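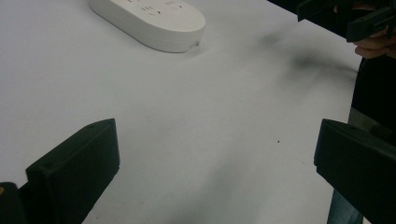 放在白色桌面上的 Taşdemir 椭圆插排，圆头一端。

办公用品 > 电源与布线 > 桌面插排 > 使用评测

Taşdemir 椭圆桌面插排：用了两个月之后

文：Haruto Yagi

先说结论：外形好，插孔排得合理，放在桌面上够稳，线太硬，说明书太差。如果插排要一直摆在看得见的地方，可以买；如果打算塞到桌子底下，买更便宜的就行。

这只插排是我在 Okthorpe 自己付钱买的，没有和厂家联系过。之前用的是 Famthorpe 的一款长条插排，用了好几年，没有坏，换掉它的原因是那张桌子换了。新桌子是 Prakberg 的白色大桌，哑光桌面，给小组共用，白天谁来谁坐。旧插排是黑色的，放在上面很显眼，而且四个角都是直角，推来推去会磕到手腕和杯子。我想找一个白色、矮一点、没有尖角的，选来选去剩下这一款。

外形和手感

它的轮廓是一个拉长的椭圆，两头是圆的，平放在桌上。白色塑料外壳，侧壁从端头弯过去，过渡得很顺。手从旁边扫过，不会被挂住。这一点在共用的桌子上比我预想的要紧，大家拿东西的时候胳膊经常从插排上方或者旁边过。

外壳的接缝我用指甲刮过一遍，没有毛边，也没有翘起来的地方。用力按中间，外壳不响。两端按下去也没有晃。旧的那只长条插排按中间会有一点“咯”的声音，从买来就有。

白色和桌面的白色不完全一样。摆在 Prakberg 的桌上，插排稍微偏暖一点，白天靠窗的时候看得出来，晚上开灯就不太明显。我不介意，有人可能会介意。要是家里的桌子是冷白色，建议先去店里看实物，网页上的颜色不准。

插孔布局

插孔在顶面，分成一小组一小组，成排排列。组和组之间留的距离够用，普通插头挨着插没有问题。带变压器的大方块插头要看方向：如果方块往两侧伸，旁边一组还能用；如果方块顺着插排的长边伸，就会压住邻居。我们有一个显示器的电源正好是后一种，最后放在最靠边的那一组，让它朝外伸出去，解决了。

插拔的力度偏紧。第一周尤其紧，拔的时候要用另一只手按住外壳。后来松了一些，现在单手可以拔，插排会跟着动一下，不会被整个提起来。我觉得紧一点比松好。旧插排后来有一个孔松得厉害，手机充电器插上去会往下歪，充一晚上起来发现没有充进去，这种事发生过好几次。

插孔里面有保护门。两个插脚要一起用力才推得开，斜着插是插不进去的。带孩子来办公室的同事问过这个，我拿一根木筷子试过单孔，推不开。请不要模仿，我是在没有通电的时候试的。

没有总开关。这件事要提前知道。下班要断电的话，只能去拔墙上的插头，或者把设备一个一个拔下来。我们后来在墙那一端加了一个带开关的转接头，多花了一点钱。Dagmar Urban 觉得没有总开关反而好，她以前在别的办公室被人踢到过开关，文件没保存，整个下午白做了。这两种想法都有道理，看你们桌子的位置和习惯。

线

这是我最不满意的地方。线从长边出来，线身粗，外皮硬，刚拆出来的时候保持着盘在包装里的形状，怎么捋都有几个弯。前几天插排自己会转方向，早上摆正了，下午来看已经偏了。我的办法是把线拉直，用理线扣固定在桌沿下面，出线口附近留出 50 厘米的松量，这样挪动插排的时候不会被线拽住。固定之后就没再转过。

线的长度对我们来说刚好，从桌子中间走到桌边，再下到墙上的插座，没有多余。如果桌子离墙远，要先量好再下单。同一款据说有长线版本，Okthorpe 的货架上我没有看到，店员说要订货，时间不确定。

插头那一端的做工和外壳一样好，握的地方有一点凹，拔的时候使得上力。

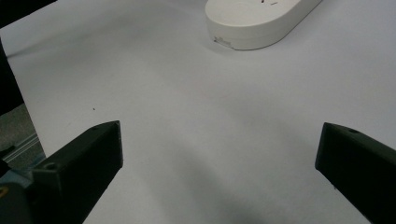
圆头一端的侧壁，上面有一小块印字。

标识和说明书

额定参数的字印得很小，灰字印在白塑料上，光线差一点就读不清。我是用手机放大以后抄下来的，抄在一张贴纸上，贴在墙上插座旁边。小组里的人要接新设备，先看那张贴纸，不用去桌上翻插排。厂家把字做小，大概是不想破坏外观，可是这种信息应该让人一眼能看到。字印深一号，或者换成黑色，都不会难看。

说明书是一张折起来的纸，正反两面，语言很多，每种语言只有几行。没有写清洁方法，没有写能不能固定在桌上，也没有写保修从哪天开始算。保修这一项我去问了 Okthorpe，回答是以购物小票为准，所以小票请收好，最好拍一张存着，热敏纸过一年字就淡了。

稳不稳

底部有防滑垫，我们的桌面是哑光的，配合得还可以。正常插拔、旁边放书、推键盘，它都不走。擦桌子的时候要提起来擦，底下会积灰，尤其是贴着外壳边缘的一圈。防滑垫用了两个月没有脱胶，也没有在桌面上留下印子。桌面上倒是有一些别的灰印，和插排无关，Prakberg 这张桌子本来就容易显脏，铅笔灰、袖子蹭的、手上的油，都看得出来。这个留到写桌子的那一篇再说。

外壳自己的耐脏程度要好一些。手印用微湿的布就能擦掉，擦之前先拔掉墙上的插头，等干了再插回去。有一次有人把圆珠笔的油蹭在上面，湿布擦不掉，用橡皮擦了一会儿，淡了，没有完全消失，斜着看还有一道。不建议用酒精，我在底部不显眼的地方试过，表面会发亮一小块。

实际使用情况

我在墙上的转接头和插排之间接了一个电量计，想看看长期开着是什么样子。到写这篇为止，计时是 1,434 小时，中间没有断过电，也没有跳过闸。平时接着 6 个设备：两台显示器、一台笔记本、一盏台灯、一个手机充电器，还有一个小打印机。打印机偶尔启动的时候功率会跳一下，插排本身没有反应。

温度方面，我没有专门的仪器，只能用手摸。满接一个下午之后，顶面摸上去比桌面暖一点，侧壁没有感觉。旁边的电源适配器比它烫得多。要是谁接的是电热水壶或者取暖器，请不要参考我的感受，那种负载我没有试过，也不打算在这上面试。

噪音没有。我特意写一句，因为旧的 Famthorpe 在安静的晚上能听到很轻的嗡嗡声，坐在旁边的人抱怨过。新的这只把耳朵贴上去也听不到。

和旧插排相比

Famthorpe 的长条款便宜不少，线软，好收纳，有总开关，字也清楚。放在地上或者桌子下面，我仍然会买它。它的缺点是角太硬，孔用久了会松，放在桌面上不好看。

Taşdemir 这款正好反过来。摆在桌面上好看，孔紧，摸着踏实，圆头不磕手。线硬，没有开关，字太小，价格偏高。价格这件事我不写数字了，Okthorpe 每隔一阵就做活动，我买的时候和上周看的时候已经差了一截。

体积方面，它比长条款矮，比长条款宽。桌子窄的人要注意，宽出来的部分会占掉放杯子的地方。我们的桌子够大，中间放一只插排，四周还能坐人，没有人说挤。要是单人小书桌，我会建议选别的形状。

小组里其他人的意见

我把插排放上去以后没有特意介绍，过了一段时间才问大家。多数人没什么想法，觉得就是一只插排。提得最多的是线，第二是没有开关。Dagmar Urban 提了一条我没想到的：插孔朝上，桌上喝水的人多，洒了怎么办。这个确实是桌面插排共有的问题，顶面是平的，水上去不一定会往外流。我们现在的规矩是杯子要带盖，放在离插排远的那一侧，没有别的办法。她还建议给不用的孔塞上保护盖，我买了一包 6 个装的，白色的，塞上以后颜色和外壳差得不多，就是要用的时候得拿东西撬，指甲抠不出来。

还有人问能不能竖起来用，靠在墙边。不能，它竖不住，说明书上也没有提供挂墙的孔位。

购买前可以确认的几件事

桌子到墙的距离，沿着线要走的路径量，包括从桌面下到地上的那一段。

手头的大方块插头有几个，往哪个方向伸。方块顺着长边伸的那种，最多照顾一个，再多就要浪费旁边的孔。

下班要不要统一断电。要的话把带开关的转接头一起买了，省得再跑一趟。

桌面是不是很光滑。玻璃桌面我没有试过，防滑垫在玻璃上表现如何不清楚。

还有一点，包装盒不要马上扔。我这一只没有问题，但同一批里小组另一位同事买给家里用的那只，有一组孔的保护门卡住了，推不开。拿着盒子和小票去 Okthorpe，当场换了新的。没有盒子的话据说要寄回去检测，要等多久店员没有讲。

后续

电量计继续接着，到一月再看一次，主要看插孔的松紧有没有变化，还有防滑垫。如果外壳发黄，也会补在这篇后面。线的硬度估计不会再变了，理线扣已经固定好，我也不想再动它。

联系编辑部 | 转载请注明作者与出处 | 版权所有，保留一切权利 | 返回顶部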